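Filed under: Datasets > Text > Book reviews

Nultus: reader reviews of fantasy series, with spoiler and tone labels

Release 3, May 29, 2025

Summary

Nultus is a collection of 1,319 reader reviews of novels that belong to a fantasy series. Each review is stored as plain text with a small set of labels: where the book falls in its series, which sentences give away the plot, how the reviewer describes the tone of the book, and whether the reviewer compares it with an earlier volume. All the reviews are in English. They were submitted to the Barau reading site under terms that allow reuse of the text, and each was checked by two annotators.

The collection was put together for work on spoiler detection at sentence level. It has since been used for other things, chiefly for studying how opinion shifts across a series, and the labels have been extended to suit.

Contents of the archive

reviews.tsv holds the review text, one review to a row, with line breaks replaced by a space.
sentences.tsv holds the same text split into sentences, with the spoiler label for each.
series.tsv lists the books and their order within a series.
labels.txt gives the wording of the guidelines as the annotators saw them.
changes.txt records corrections between releases.

All files are UTF-8 with Unix line endings. Fields are separated by tabs and are never quoted. If your reader treats a quotation mark as the start of a quoted field, switch that off before loading, or rows will be merged without warning. Reviews contain many unbalanced quotation marks.

Fields in reviews.tsv

review_id: a stable identifier. Identifiers are not reused when a review is withdrawn.
book_id: key into series.tsv.
position: one of first, middle, last, only_so_far. The value refers to the state of the series when the review was posted. A book marked last may have gained a sequel later.
tone: one or more of light, dark, mixed, unstated.
tone_shift: yes, no or unclear. See below.
compares: yes if the reviewer refers to an earlier book in the same series, otherwise no.
finished: yes, no or unstated. Whether the reviewer says they finished the book.
text: the review.

The author of a review is not recorded in any form. Requests to match reviews by the same reviewer cannot be met, as the link was removed before the text reached us.

Selection

Reviews were drawn from the fantasy section of the site. A review was eligible if the book was part of a series with at least one other published volume, or was announced as the start of one. Reviews shorter than a paragraph were left out, as were those made up mostly of quotation or of publisher's copy. Anything over 2,000 words was also left out, since very long reviews tended to be chapter summaries and would have dominated the spoiler labels.

Middle volumes are under-represented. Readers review the first book of a series and then the last, and many write nothing in between. No attempt was made to correct this by sampling. If your work depends on balance across positions, draw your own sample and report how you did it.

Novellas set between numbered volumes are assigned to the position of the book they follow. Prequels are marked by order of publication and not by the order of events in the story. Omnibus editions were excluded.

How the spoiler label is defined

A sentence is labelled as a spoiler if it reveals an event, identity or outcome that a reader of the book's first few chapters could not be expected to know. The label applies to the book under review and also to earlier volumes in the same series. A reviewer who mentions the death of a character in the first book while discussing the third has spoiled the first, and the sentence is marked.

General statements about mood are not spoilers. "The ending is bleak" is unmarked. "The ending is bleak because the city falls" is marked. Statements that something surprising happens, with no detail, are unmarked, although they bothered several annotators and were discussed at length. The discussion is kept in labels.txt for anyone who wishes to revisit it.

Reviews that carry a warning ("spoilers follow") were labelled in the same way as those that do not. The warning itself is never marked. It should not be used as a shortcut feature without thought: many reviewers give a warning and then reveal nothing, and the reverse is common too.

How tone was labelled

Tone is taken from what the reviewer says, and the annotators were asked to ignore any knowledge of the book itself. A review that calls a grim novel "great fun from start to finish" is labelled light. Where the reviewer says nothing on the matter, the value is unstated, however strongly the plot summary points one way.

The tone_shift field records whether the reviewer says that the book departs in tone from the rest of its series. Complaints about a drop in quality do not count. Nor do remarks that the characters have grown up, unless the reviewer ties this to a change of mood.

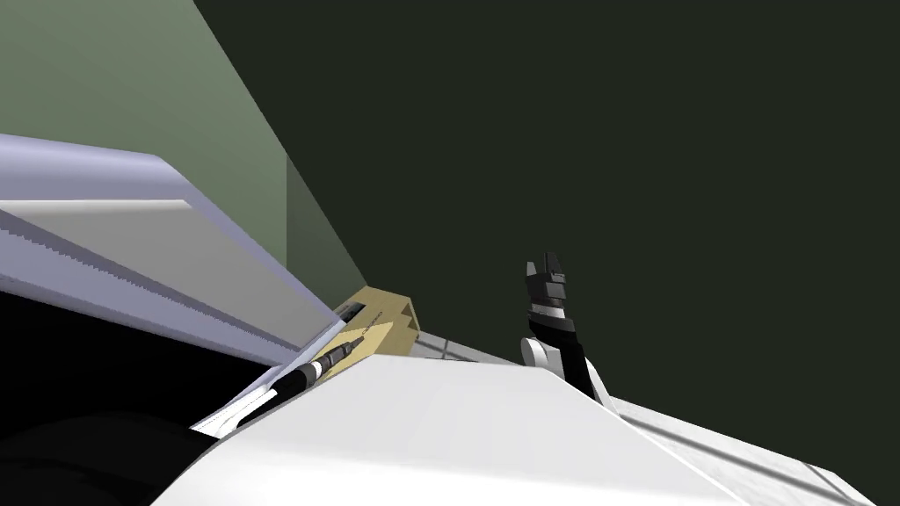 One objection, sent in after the February release, was that tone_shift runs together two quite separate things: a book that differs from its predecessors throughout, and a book that carries on as before until its final chapters and then turns. The message went on to say that the second case is the one readers argue over, that it is nearly always a remark about the ending, and that a model trained on the field as it stands would learn very little about either.

The objection is a fair one. The field has not been split in this release, because doing so would mean reading every affected review again, but a free-text column called shift_note has been added to sentences.tsv. It is filled in where an annotator wrote down which part of the book the reviewer meant. Coverage is partial. An empty value means that no note was made and should not be read as evidence that the shift applies to the whole book.

Annotation procedure

Each review was labelled by two people working separately. Differences were settled by a third, whose decision is the one published. The separate labels are kept in the archive under the folder "raw" so that agreement can be computed by any measure preferred. No agreement figure is given on this page. It varies a good deal by field, and a single number would mislead.

In broad terms, agreement was high for finished and compares, good for spoilers, and weakest for tone. Most disputes over tone concerned humour. Reviewers of comic fantasy often describe a book as silly and upsetting in the same sentence, and annotators differed over whether this called for mixed or for both light and dark. The rule finally adopted is that mixed is used when the reviewer presents the combination as a quality of the book as a whole, and the two separate values are used when different parts of the book are being described.

Annotators were paid by the hour. None was asked to label a series they were still reading and did not wish to have spoiled. A list of exclusions was kept for each annotator and has not been published.

Splits

No official split is supplied. Earlier releases had one, divided at random by review, and this put reviews of the same book on both sides. Results obtained on it are too high and should not be compared with later work. We recommend splitting by series. The column series_id in series.tsv is there for that purpose. Shared-world titles by several authors carry the same series_id, as character names recur across them.

Known problems

Sentence splitting was done automatically and corrected by hand only where a spoiler label was affected. Initials, ellipses and titles ending in a question mark still cause false breaks.

Some reviewers retell a plot with invented nicknames for the characters in order to avoid spoilers. These sentences are marked if the event is clear regardless of the name. Systems that rely on matching character names will miss them.

A small number of reviews discuss an audiobook and say more about the narrator than the story. Remarks about a narrator's voice ("a darker reading") were occasionally taken for remarks about the tone of the book. Known cases have been corrected, and others probably remain.

Spelling is left as submitted. Dates written by reviewers inside the text have been removed and replaced by a single token.

Suitable and unsuitable uses

The collection is suited to spoiler detection, to the study of how readers write about endings, and to teaching. It should not be used to rank books or authors. The reviews are a poor sample of readers in general: they come from one site, whose members read quickly and tend to prefer long series.

It should not be used to generate reviews for posting under the name of a reader.

Loading

The files are small enough to be read whole. A loader script is included in the archive and depends on nothing outside the standard library. Run it with the option check before anything else. It confirms that every book_id in reviews.tsv is present in series.tsv and that the sentences, when joined, give back the original text apart from spacing. To print a short sample instead, use the option head, which stops after the first 1,000 rows of sentences.tsv.

Licence and withdrawal

Labels and guidelines may be reused for any purpose with attribution. The review text may be reused for research and teaching. A reviewer may ask for a review to be withdrawn, in which case it is dropped from the next release and the identifier is listed in changes.txt. Users are asked to delete withdrawn reviews from their own copies.

Contact | Report an error | © Barau | Back to top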